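Ticket 136 - gripper finger spares / next year's budget
Status: open, waiting on purchasing
Owner: Preben Lauritsen

9:40 Quote in from Nolard. Finger sets 300 a pair, min order 5. More than we said in the plan. Asked Reron for the same, no reply yet.

11:15 Reron can do singles but lead time is 2 months. No good if a set goes before then.

11:50 Checked what the tasks on the list need before we order - blocks, plate into the rack, LEGO. Standard fingers should cover the lot. Soft pads can wait, took them off the sheet.

1:30 Fliltix want the service plan renewed in December. Seperate line please, not lumped in with spares like last time. Cable kit goes under spares.

2:10 Eglītis asked if we can share an order and split the freight. Fine by me, need there numbers first.
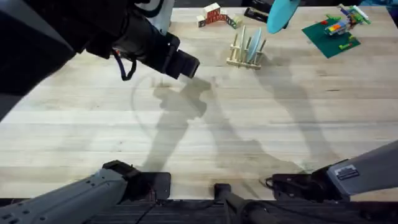

2:25 So - Nolard for the fingers unless Reron drops the lead time. Need a cost centre before I can raise the PO. Leaving open.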